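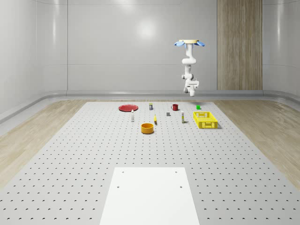
Werkau's view, given on the last call and repeated in writing the same evening, is that the Susar beta is finished in all but name, and that holding it back from the rest of the fleet now costs Birkasside more than any bug left in it. We were asked to include that opinion in this report and have done so. We don't share it, for reasons that take up most of what follows.

Progress report, third period
Susar driver tablet software: beta and staged update
Prepared by the project office for the Birkasside transit fund

Where we are

The fund is paying to replace the software on 134 driver tablets, and for a way of updating them without bringing each one into the depot and plugging it in. The plan had four stages. We said in the last report that we would be through stage three by now. We are in the middle of stage two.

Stage two is the beta on 40 tablets, all from the east depot. They have been running the second beta build in normal service for five weeks. The remaining tablets are still on the old software, which is slow and ugly and works. Drivers outside the beta have not lost anything by the delay, apart from the new message screen, which several of them have asked about.

The money is on plan. That sounds better than it is. We are underspent on the rollout line for the plain reason that there has been no rollout, and a good part of what we saved there will go on the extra test work described below.

The update figures

Werkau's own summary says the over-the-air update had an almost 100 percent success rate. We went through the device logs ourselves. Out of the 40 tablets, 37 installed the second build on the first try. The other three downloaded it, restarted, and came back up on the first build without telling anyone. The dashboard showed all three as updated.

The difference comes from how the dashboard counts. It marks a tablet as done when the download completes. It doesn't ask the tablet afterward what it is running. We raised this with Werkau during stage one and were told it would be changed "in a coming release." It has not been changed. The current dashboard looks nicer than the last one and has a new color for devices that are offline.

Three tablets is a small number and we don't want to make a drama of it. They were fixed by hand in an afternoon. What bothers us is that we found them by accident, when a driver reported that her message screen looked different from the one on the laminated card. If she had not said anything, this report would very likely have carried Werkau's figure, and the fund would have had no reason to question it.

We have asked for two things before any wider release. The tablet must report its build number after restart, and the dashboard must show that number and nothing else under the heading "installed." Werkau has agreed to the first and says the second is a matter of wording.

Battery

The first build drained batteries badly. Drivers on long shifts were seeing the low battery warning by early afternoon, even in vehicles with a working charger. The second build is better. How much better, we can't say with any confidence. Werkau sent a chart with a very satisfying slope, but the tablets it was drawn from were sitting on a bench with the screen dimmed and the location service switched off. No driver uses one like that.

We asked drivers to write down the battery level at the start and end of each shift. Some did it carefully, some did it for a few days, and a fair number handed in sheets where every entry was in the same pen and apparently the same minute. We have kept the sheets but have not built a conclusion on them. The next build is supposed to log the battery level by itself. That should have been in the first one.

Independent testing

At the fund's suggestion we brought in Kozłowski to test the update process separately. Their first written findings arrived late in this period, so we have only had time to go through the main points.

They tried interrupting the update at different moments: pulling the power, walking the tablet out of wireless range, filling the storage beforehand. In most cases the tablet recovered well. That part of the design is sound and we should say so, having been doubtful about it from the start. The weak spot is low storage. A tablet with too little free space accepts the download, fails to unpack it and goes back to the earlier build, with no message on the screen. This matches what we saw on our three, though we had already cleaned those up before the findings came in and can't now prove it was the cause.

Kozłowski also pointed out that the beta builds expire. Each one carries an end date, after which it refuses to start. We knew this in a general way. We did not know that the current build runs out in December, in the middle of the holiday timetable, and it isn't mentioned in any document Werkau gave us. If the third build is late, we will have 40 vehicles with a tablet that shows a polite notice and does nothing else. We have asked Werkau to extend the date or remove it. The answer so far is that the third build won't be late.

It was due at the start of this period.

Registration of devices

Every tablet has to be registered by its serial number before it will accept a beta build. This was done from a spreadsheet, and the spreadsheet had mistakes in it. Some numbers had been typed with a letter O where there should be a zero. A couple belonged to tablets that were retired before the project began. We have rechecked the whole list against the devices themselves, all 134, which was dull work and took far longer than the half day we set aside for it. The list is now right. We would like it to stay right, so changes go through one shared mailbox and the old spreadsheet has been locked.

One side effect: replacement tablets can't simply be taken from the cupboard any more. They must be on the list first. The east depot has complained about this, fairly, after a vehicle went out one morning at 5:30 with no tablet at all. We now keep two spares registered and charged there.

What drivers say

Opinion is better than we expected, with the caution that the people who talk to us are mostly the ones who like new software. The message screen is popular. So is the larger text. The route search is not. It puts the most recently used route at the top, and drivers who alternate between two routes find the wrong one under their thumb. Werkau calls this a training issue. We have watched people who know exactly how it works still pick the wrong line, so we have logged it as a fault and would like it treated as one.

The night mode switches on by the clock. In tunnels and under the station roof the screen stays bright white. It's a small complaint but it came up in nearly every conversation.

There has been talk, in the supplier's monthly newsletter, of Susar getting predictive delay warnings before the end of the contract. Please don't read that as something we have promised. It isn't in the scope, we haven't seen it running, and the tablets can't yet tell us reliably what version they are on.

What we propose

We would like to keep the beta at 40 tablets until the third build has been in service for four full weeks with the corrected dashboard. After that we would add the west depot, and then pause again before the remainder. Werkau would prefer to release to everyone at once and fix problems as they appear. That would bring the milestone payment forward, and we assume this plays a part.

We are also asking the fund to approve moving part of the unspent rollout money to a second round of testing by Kozłowski, covering storage and the expiry date. Their quote is attached as annex B. Annex A is our own count from the logs, device by device, for anyone who wants to check it against the supplier's version.

If the third build arrives with the expiry date still in it, we intend to move the beta tablets back to the old software before the holiday timetable starts. That means plugging in every one of them by cable. The east depot has been warned and has set aside a room and two evenings. We would need the fund's agreement at least a week before then, as the overtime isn't in the current budget.

Open points carried over from the last report: the source code deposit is still unsigned, the Werkau support line still closes at 4 p.m., and the screen protectors have arrived in the wrong size for the second time.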